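We use cookies to remember your preferences and count visits. Accept all | Manage settings

The plastic knife I now level everything with

I bought the Mokel knife for cutting cake at my niece's school picnic, and it has hardly touched a cake in the time I've had it. What it does best is level dry goods! Flour, rice, oats, birdseed, bulgur, anything you scoop and then need flat across the top. I reach for it several times a day and I'm a bit surprised at how fond of it I've become.

Some background. I bake for a small Friday table in Paltdale, mostly seeded loaves and crackers, so there is always grain on the go in my kitchen. For years I leveled my scoops with the back of a dinner knife, which is fine until the rounded end digs in and flicks a spray of grains over the counter. The Mokel has a long, straight back and it glides. You lay it across the rim of the scoop, pull it toward you, and the extra drops back into the tub.

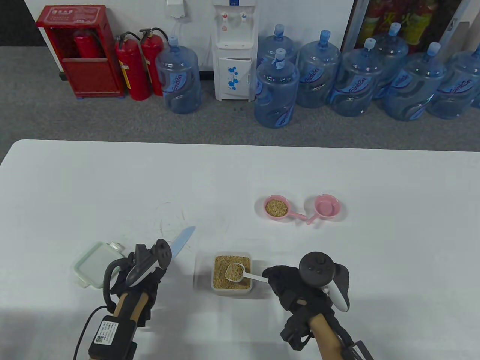

Pale blue knife, tub of grain, and the long-handled scoop.

The scoop is from Gravetti and I like it nearly as much. The handle is long enough to rest over the side of the tub, so I'm not digging around with my fingers to find it (my old one used to sink to the bottom every single time). The bowl is round and easy to level. I only wish it came in a bigger size as well, because on a double batch you do a lot of scooping.

Back to the knife. It's light, so if you're used to a heavy steel one it will feel like a toy for the first day or two. Stick with it. The handle is wide enough to get a proper hold of, then there's a little step down to the narrower blade, and I've started using that step as a stop against the edge of the tub — probably not what Mokel had in mind, but it works beautifully.

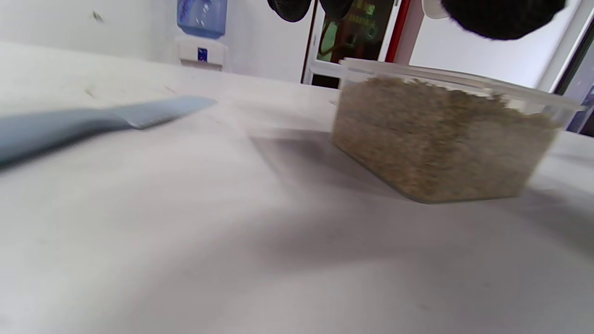 The blade narrows after the step. Tub filled nearly to the top.

Does it cut? Yes, within reason. Soft bread, bananas, brownies, a block of tofu, all good. It made a mess of a crusty loaf and I wouldn't bother with raw carrots. The point is handy for getting under the corner of a sticky bar in the pan, and I've scraped all sorts of nonstick trays with it and not seen a mark.

Cleaning is quick. Grain dust wipes straight off, though turmeric left a faint yellow tint near the tip that took 3 washes to fade. I'd keep it away from beet juice.

As for the tub, mine is a plain see-through one from the Nautiyal storage set. It's small, and I fill it almost to the brim so the scoop always has something to sit in. Being able to see how much is left without picking it up is a real help when you're halfway through a recipe. The walls are nice and straight too, so a last spoonful doesn't hide under a lip.

I bought 2 of the knives in February and the second one lives in the picnic basket, where it does occasionally meet a cake.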